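**To:** Mariama Quansah, Grumley Fund
**From:** Kwadwo Quartey, Celtdale Family Meals
**Date:** 8 January 2023
**Re:** Second progress report, home cooking sessions in Wandton

Mariama,

You asked for less cheerleading than last time, so I have tried to write down what I think is going on, including the parts I doubt.

### Attendance

The grant agreement says 85 households over the life of the project. We have signed up 21. The sign-up sheet flatters us, because a household goes on it the first time anyone walks through the door and stays on it whether they come back or not. Ohemaa Asante keeps a separate register of who turns up each week, and I trust hers more. I have asked her to send you that one in future.

The school newsletter brought in very few people. Word of mouth outside the Zakaria shop did better, and I would stop paying for leaflets altogether. Adom Amissah disagrees and thinks the leaflets were badly timed. He may be right. I can't see how we would find out without spending more on leaflets.

### What families say they cook at home

I am wary of this section. Our form asks "Are you cooking more at home since joining?" and nearly everyone ticks yes. Of course they do: we hand it to them while they are eating our food. Diễm Triệu has drafted a plainer version that asks what they had for tea the night before, with no mention of us. We will use it from this month and I would ask you not to quote the old figures anywhere.

A few things people told Diễm without being asked seem worth more to me. One mother had stopped peeling carrots because her children will eat them scrubbed. A grandfather wanted to know how long cooked rice keeps, and said the answer we gave him was different from the one on our own handout. It was. The handout has been withdrawn and is being rewritten.

### Money

Spending is close to plan, apart from two lines. Food costs went over, mostly oil and eggs. Travel is well under, as fewer people claim bus fares than we budgeted for. I suspect some don't know they can, and we ought to say it aloud at the start of each session instead of leaving it on a poster by the sink.

We also spent £199 on chopping boards and knives. I questioned this at the time, as the kitchen already had boards, but the old ones were warped and rocked when you cut on them.

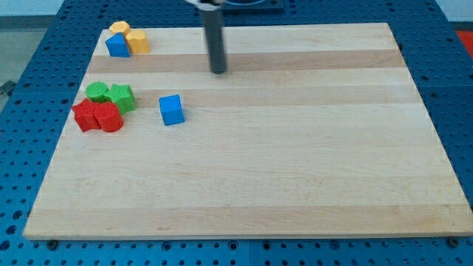

The knives I am less sure of. They are good knives, but the families go home to whatever is in their own drawer, and there is an argument for teaching people with the sort of thing they have. Ohemaa wants to run a sharpening session in the spring and I have agreed to one, on condition that we look at who comes before booking another.

### What I would change

The session length is wrong. By the second hour the younger children have had enough and their parents are cooking with one eye on the door. I would like to cut to 90 minutes and put the hall money saved towards a Saturday slot, if you are content for us to move it between lines.

I would also drop the recipe book. It was in the original bid because it sounded good in a bid. Adom has two draft chapters and would sooner do single sheets that people can stick on the fridge.

As for the 85, I don't believe we will get there by April, and I would rather agree a lower number now than explain the gap afterwards. Could you let me know whether that needs a formal variation or just an email from you?

Kwadwo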